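Subject: Re: [tins-and-labels] Cans with hearts on them?
From: Fidel Rivadeneira
Date: 29 Aug 2026

> Does anyone on the list keep printed cans, the kind with
> cartoon food on the label? I only know the old biscuit
> tins and would love to see newer ones before I start
> clearing a shelf. Do you sort by color or by subject?
> Huttunen

Oh, Huttunen, you have asked the right person! I'm up to 976 on my list now, tins and cans together, and the newer ones are my favorites by a mile. This one makes me grin every time I look at it:

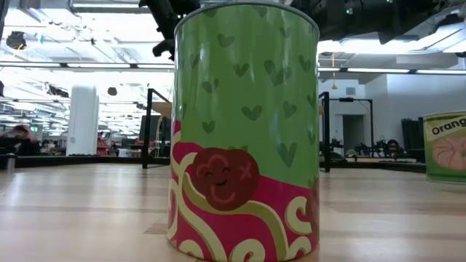
Lime green, hearts, noodles and one very happy meatball.

The noodles loop all over the pink band and the meatball has its eyes shut, smiling away. I love a label that commits like that. The one next to it has an orange on pale green, so the two sit nicely together (I do like my greens in a group).

Green tins are a weakness of mine in general. I have 14 on the "never trade" page, and I'd happily add more like the mint one with the little dark shapes all over it and red, white and gold wrapping bunched up at the top. 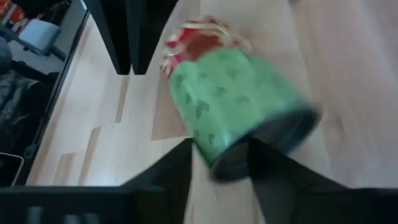
Fidel Rivadeneira

Are those shapes leaves or cacti? I go back and forth, so opinions welcome!

As for sorting, I go by color first and subject second. A small raised shelf helps a lot, even with just three cans on it, and the rest can go on the table in front where you can reach them. Yellow-green, then blue and pink, then a greenish gold looks great to me.
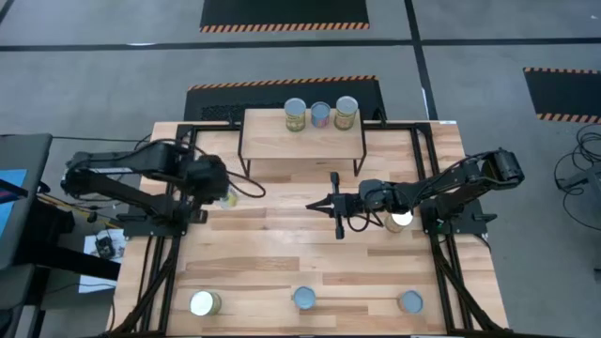
Fidel Rivadeneira, list moderator

Farenwood wrote in January that he sorts strictly by height, and he has some 590 of them, so do ask him too. Please post your shelf before you clear it!

Fidel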